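Skadow bench cell

The Skadow bench cell is a single-arm tabletop manipulation cell used for handling trials with kitchen and pantry objects. It was put together under the Provis project, a program of work on how small robot arms cope with the clutter of an ordinary home, and it takes its name from Skadow, the workshop where the first cell was assembled. A second cell, built to the same drawings and kept at Tamayo, differs only in small ways. The cell is modest as these things go, and a good deal of what has been written about it over the years concerns its care and upkeep, a subject on which its keepers have always been generous with advice.

Layout

The cell consists of a timber-topped table set against a wall, a seven-jointed arm with a parallel gripper, a controller cabinet on the floor and a fixed camera that watches the workspace. Everyday items are kept in a row along the back of the table, within reach of the arm but clear of the working area at the front. The items change from one block of trials to the next, although cups, jars and cutlery are nearly always among them, those being the objects that tell the operators most about the state of the gripper.

The table is a piece of household furniture, chosen on purpose so that the arm would work at a domestic height and over a domestic surface. This has been a happy choice for the trials and a slightly troublesome one for maintenance, as timber moves with the weather and a table that was level in summer may want a little attention by May. The usual remedy is a thin shim under one leg, followed by a fresh check of the table height in the software.
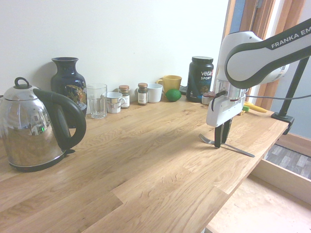 The arm holding a fork just above the tabletop, with kitchen items along the wall.

Mounting and cabling

Beside the table stands a black metal mounting stand, and a clamp grips the table edge. Clamps of this sort creep. A few hours of brisk movement will work a screw loose by a hair, and a hair at the table edge becomes a good deal more than that at the fingertips, so the clamp is nipped up by hand at the beginning of every session and given a proper going-over each month with a torque wrench. The Skadow maintenance notes ask that it be tightened a little at a time, with a pause in between to let the timber settle, and they are quite firm that it should never be leaned upon with the whole of one's weight. More than one tabletop has been bruised that way.

The cable from the arm is led away to the side. Enough slack is left for the full swing of the joints, and the run is checked by moving the arm slowly by hand to each end of its travel while somebody keeps an eye on the cable. It should neither pull tight nor sag on to the work surface, where it may sweep a cup off the table as neatly as you please. Ties are kept snug without pinching the jacket.

Gripper care

The gripper has two fingers, and they receive more attention than all the other parts of the cell put together. Their inner faces pick up grease, flour and the fine waxy bloom that comes off fruit, and once they are dirty, smooth objects begin to slide. The faces are wiped with a lint-free cloth dampened with isopropyl alcohol and then left to dry with the fingers open. Worn pads are always changed as a pair, even when one of them looks perfectly good, because a new pad facing an old one will bring the object to rest off centre.

Replacement pads for both cells are supplied by Zarnetti, a small firm that moulds them in a soft black compound. Fitting takes only a few minutes. The arm is brought to its service position and the brakes are engaged, the old pads are drawn off, the finger screws are checked while they are easy to get at, and the new pads are pressed home from the tip towards the housing. The gripper is then homed, opened and closed several times, and its reported width is compared with a gauge block 38 millimetres wide. If the reading and the block disagree, the homing is repeated before anyone reaches for a screwdriver.

The fork check

After any work on the gripper or the mounting, the cell is put through a short practical test known as the fork check. The gripper takes hold of an ordinary metal fork and carries it at a low angle over the tabletop, where the operator can watch the gap between metal and timber. A fork is a fussy thing to hold. It is thin, it is smooth, its balance point is seldom where one expects, and any twist in the grasp shows up plainly at the tines. A fork that droops suggests a grip force set too low or pads past their best, while one that touches down early usually points to an error in the table height.

The closing force for the check is set at 70 newtons for a clean pair of pads. Operators are encouraged to resist the temptation to turn it up when the fork slips, tempting though it is at the end of a long afternoon, and to clean the pads first. The check is run at reduced speed with a hand resting near the stop button, and the result goes into the cell's logbook along with the initials of whoever ran it.

Calibration

Camera calibration follows the mechanical work and never comes before it, a rule that newcomers to the cell tend to learn by doing the job twice. A printed target is fastened to the gripper, the arm is stepped through a set of poses, and the software works out where the camera sits in relation to the base. An average error under 2 millimetres is accepted. Anything larger sends the operator back to the clamp, which has proved to be the culprit far more often than the camera.

Differences at Tamayo

The Tamayo cell uses a heavier stand and a slightly deeper table, and its controller cabinet sits on rubber feet to quiet a hum in the floorboards. Its keepers also prefer to replace pads by the calendar, whereas at Skadow they are replaced on the evidence of the fork check. Pads, gauge blocks and spare finger screws are interchangeable between the two cells and are kept in a shared stock at Skadow, with a small tin of each held at Tamayo for emergencies.

This article was last revised on 21 March 2024.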